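Maltside Robotics Club
Student Handbook for the Bench Arm

Section 4: Setting up the gripper and recording a pick

4.1 Purpose of this section

This section covers the preparation of the gripper and wrist camera, and the recording of a first set of picks by a student team. It applies to both bench arms. Teams that have not completed Section 3 (Power, homing and the stop button) must do so before continuing.

Work is carried out in pairs. One student is the operator and has charge of the leader handle. The other is the recorder, who runs the laptop, keeps the log sheet and remains within reach of the stop button. Students exchange roles at the end of each batch.

4.2 Items required

Bench arm with gripper fitted
Leader handle and cable
Laptop with the Hanetti recording program installed
Softić bench supply, checked and labelled for the current term
One target object from the club tray
One hex key, stored in the lid of the arm case
Log sheet, form B

CAUTION: Only the Softić supply issued with the arm may be used. Supplies from other club kits have the same plug and a different voltage.

4.3 Checking the gripper

1. With the power off, move each finger by hand through its full travel. The movement should be even. Report any grating or sticking to the session supervisor and do not continue.

2. Examine the ribs on the inner face of each finger. Fingers with a split or missing rib are to be withdrawn and placed in the repairs box with a note of the arm number.

3. Check the screws at the base of each finger. Tighten with the hex key until resistance is felt, then stop. The threads are set in plastic and will strip if forced.

4. Remove dust from the fingers with a dry cloth. Solvents and wet wipes must not be used.

Note: Fingers are replaced as a pair. A new finger fitted beside a worn one will close off centre, and recordings made in that condition cannot be combined with earlier batches.

4.4 Starting the camera

1. Connect the wrist camera to the laptop before switching on the arm. If the arm is powered first, the Hanetti program may assign the wrong input.

2. Switch on the supply and home the arm as described in Section 3.

3. Open the program and select Wrist View. The picture should appear within 9 seconds. If it does not, close the program, reseat the cable at the laptop end and repeat from step 1.

4. Open the gripper fully using the leader handle. The tips of both fingers must be visible in Wrist View, one on each side.

5. Hold a sheet of plain paper beneath the gripper and allow the brightness to settle. Lock the exposure with the button marked L. Exposure is to remain locked for the whole batch.

CAUTION: Keep hair, lanyards and sleeves clear of the arm whenever the supply is on. The arm may move when the program is opened.

4.5 Positioning the target

1. Clear the bench area of tools, drinks and paperwork. Items needed for a later task may stay on the bench provided that they are well to the side of the target.

2. Place the target object within reach of the arm. For a first batch, teams should use a round object in a plain colour.

3. Bring the arm over the target with the gripper fully open, and stop at the approach position. The target should lie between the two fingers in Wrist View, towards the bottom of the picture. Only part of its rim need be visible at this stage.

In Wrist View at an approach position, the open blue fingers stand to either side of the round white target, whose rim shows as a shallow arc at the bottom. The left tip sits slightly lower than the right. A small difference of this kind is within tolerance and need not be corrected.
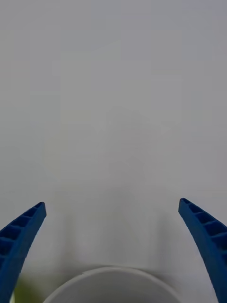
4. Ask the recorder to confirm the position aloud before any downward movement is made. If the target is not between the fingers, raise the arm and repeat step 3. Do not slide the target with the fingers to correct its position.

4.6 Recording a batch

1. The recorder enters the team name, arm number and target on form B, then presses Record.

2. The operator lowers the gripper slowly, closes it on the target, lifts, and holds still for 2 seconds.

3. The operator lowers the target to the bench, opens the gripper and returns to the approach position.

4. The recorder presses Stop and marks the attempt on form B as Held, Slipped or Missed. All attempts are kept. Slipped and missed attempts are used in the training sessions and must not be deleted.

5. Move the target a short distance and repeat. Vary both the direction and the distance between attempts.

Note: The shared drive allocation is 3,000 recordings per team for the year. The program displays a warning at 2,000. Teams that see this warning should speak to Chutima Klinhom, Club Technical Lead, who will arrange for older batches to be archived.

4.7 Common faults

Fingers close but the target is not lifted
The gripper is too high at the point of closing. Lower the approach and try again. Do not increase the grip force setting, which is fixed for student use.

Picture flickers or changes brightness during a batch
Exposure has not been locked. Stop recording, repeat 4.4 step 5 and begin a new batch.

Arm drifts while the leader handle is at rest
The handle requires calibration. Follow the procedure in Section 6.

Program reports "no space"
The laptop disk is full. Upload completed batches to the shared drive before recording again.

4.8 Closing down

1. Open the gripper and remove the target.

2. Send the arm to its rest position and wait for movement to stop.

3. Switch off the supply, then disconnect the camera.

4. Return the hex key to the lid of the case and the target to the tray.

5. Both students sign form B and place it in the Bekano folder by the door.

Teams entering the May competition should retain a copy of each form B, as the judges will ask to see the full record of attempts. Entry requirements are set out in Section 9.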